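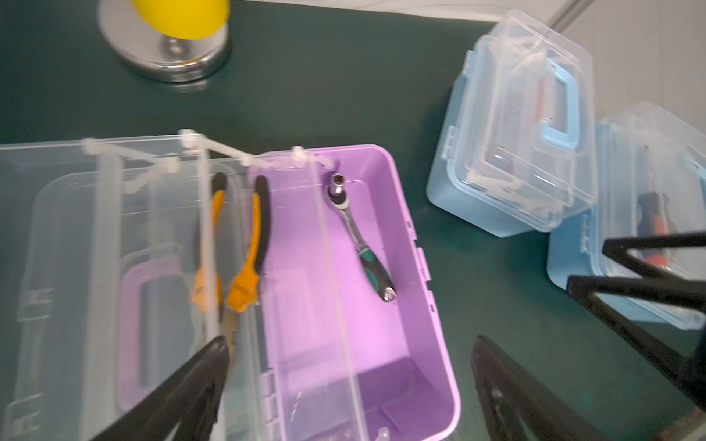
Last updated August 12, 2020

Put the pliers away. Three words, and any eight-year-old with a chore list can manage it, usually after the fourth time of asking. For a machine it's still a research project.

I spent a good part of this summer asking people when a robot will tidy my garage. Short answer – not soon. Longer answer, well, it's complicated, and a lot of it comes down to plastic boxes.

Think about what a toolbox asks of a hand. Find the latch. Get a fingertip under it without shoving the whole box across the bench. Swing the lid, and a clear one at that, so whatever camera you're using looks straight through to the wrenches. Then pick up something heavy at one end and rubbery at the other. A ratchet doesn't hang straight when you grab it by the handle. Your wrist knows that before you do.

"People send me videos of backflips," says Shanthi Gamage, who has worked on robot hands for most of her career and now runs the manipulation group at Walar. "I send back a picture of a box with a lid on it."

Her argument is that factories solved the wrong half of the problem, or the easy half anyway. Bolt the arm down, bring the same part to the same spot, forever. Works great. A shop floor at closing time is the opposite of that. Pliers on the bench, screwdriver in the wrong case, a lid left open by someone who went to lunch. Same at home, only with more socks.

So the work now is two arms, and lots and lots of ordinary fiddling.
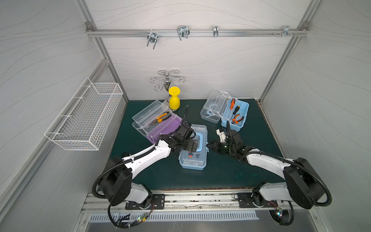
Two arms, three toolboxes and a mug tree at the back of the work area.

Why two? Try closing a latch with one hand behind your back. You can do it, by leaning on the box with your elbow or your belly, and arms on a bench have neither. One holds, the other works. But now there are two things that can bump into each other, and the timing has to be right, and if one tugs while the other pushes the box goes skating.

Gamage is blunt about speed. A person can clear a small bench in a minute or so. A robot doing the same job may take around 5, on a good run, and the bad runs don't finish at all. She'd like to see 2 minutes by November. She did not sound like she'd bet on it.

The method everyone's excited about is teaching by showing. A person steers the arms through the chore, again and again, and software learns from the recordings. How many times is again and again? For one chore, Gamage says, she'd want 2000 runs before she trusted it with a box it hadn't met. Different lids, different light, tools lying every which way. It's dull work and it eats up months.

Not everybody thinks thats the way. Puko, a small outfit that builds sorting machines for repair shops, would rather change the box. Give every tool a flat tab in the same place, give every drawer the same handle, and a cheap gripper will do fine. I kind of like this. It's the dishwasher answer – we didn't build a robot to stand at the sink, we built a box and started buying plates that could go in it. But I have my dad's tools and they don't have tabs.
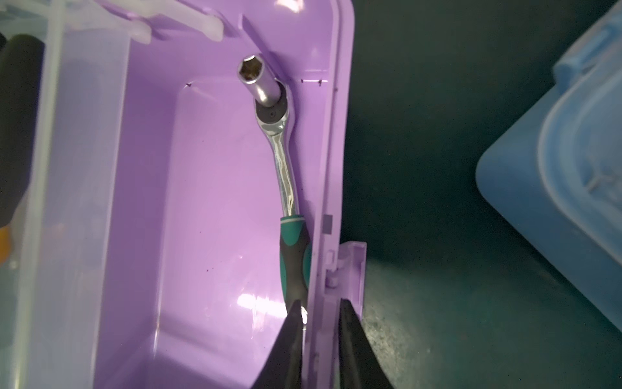
Vol. 8, No. 2

Then there's the touch problem. Two stiff fingers and a rubberized handle is a decent match, rubber being forgiving. A bare chrome socket, much less so. It's round, it's slick, it throws reflections all over the place. Cameras near the fingers help, right up until the fingers get in the way of what you need to see. People get around this by feel. You reach into the bottom of a drawer, not even looking, and come up with the right one.

Most grippers can tell they've closed on something. Fewer can tell it's slipping. Hoàng, which sells fingertip pads to labs, says better sensing is close, and companies that sell pads would say that. Gamage thinks they're right but early.

What about the rest of the house? Vacuuming, sure, done, sort of. Folding, slow. Dishes, depends on the dishes. Nunavia has been promising a kitchen helper and has shown it wiping a counter, wich I'd pay for, though not what they're likely to charge. Nobody I spoke to would name a year for the whole list.

I asked Gamage what she'd trust a robot with today, in her own home. Long pause.

"Handing me a wrench," she said. "If I told it which one. And I wasn't in a hurry."

My garage is still a mess. I found the missing socket, at least – it was in with the paintbrushes.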